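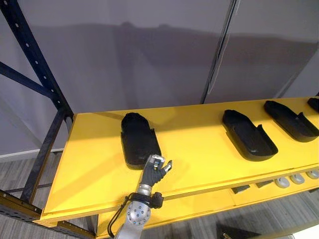 Notebook, March, after lunch

Tray job again. Black shoe-shaped trays, yellow shelf, pick one up and put it down somewhere useful — a chore any of us could do half asleep. We left the black glove on the hand for grip and I think it's staying on, it's so much better than bare fingers!

Morning tally on the Prulton settings was 9 good picks out of 37. Not great. Most of the misses were the thumb landing late on the rim, so the tray gets nudged instead of lifted (and then the next pick is off too, grr). Swapped to the Grube grasp file and the thumb timing looks heaps better, but I only got 2 runs in before the wrist faulted. Check the cable slack at the cuff before anyone restarts it, please.

Toveck keep asking if it can tidy a shop floor yet. My answer today is no, but it could maybe do one shelf, slowly, if you're happy to hover nearby. I'd want more than 1000 picks logged before I let it near the grey discs on the lower level — colour's fine, reach is the worry.

Next: rerun with Grube, same tray spacing.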